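Karimi Legal Aid Center
Progress Report to the Nollau Fund
Project: Family Records Access, Larkelis District
Submitted 2018-07-03 by Mahtab Kordestani, Project Director

Summary

The project assists former residents of the Ellik children's homes who are seeking their admission and transfer records. The Center opened 51 case files in the reporting period. Eight applicants have received their complete records, and four cases have been referred to the district court after written requests were refused.

Records requests

The district archive now accepts applications signed by an adult child of a deceased resident. The Center had asked for this change in its previous report.
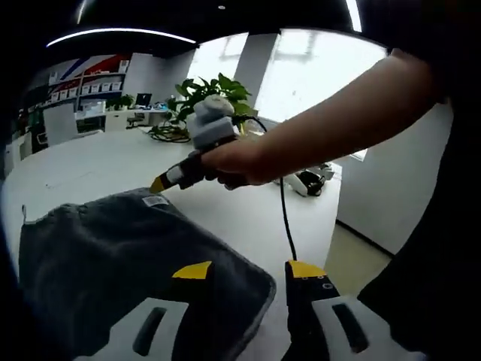
Requests sent to the two religious orders that managed the homes have moved more slowly. One order has agreed to open its admission registers to named applicants. The other maintains that its papers are private property, and counsel is preparing a response to that claim.

Court proceedings

The first hearing took place in May. The judge directed the district to produce an index of transfer orders and reserved a decision on access to medical files. Legal costs remain within the approved budget line.

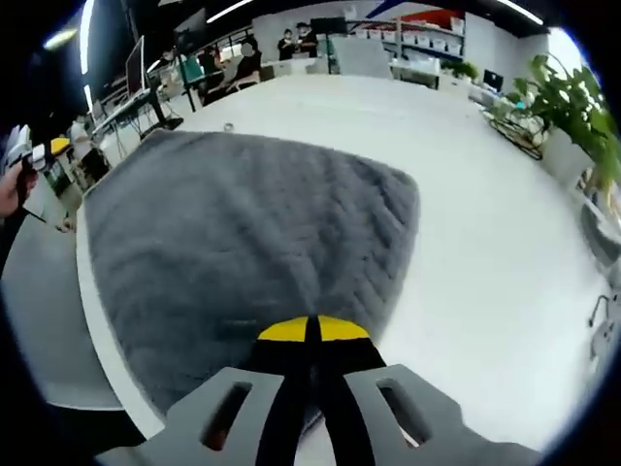 Next period

The Center will file its reply on the private papers claim and continue intake at the Larkelis office. We request the Fund's approval to move unspent travel money to certified translation, as many of the older registers must be translated before they can be submitted to the court. A revised budget table is attached.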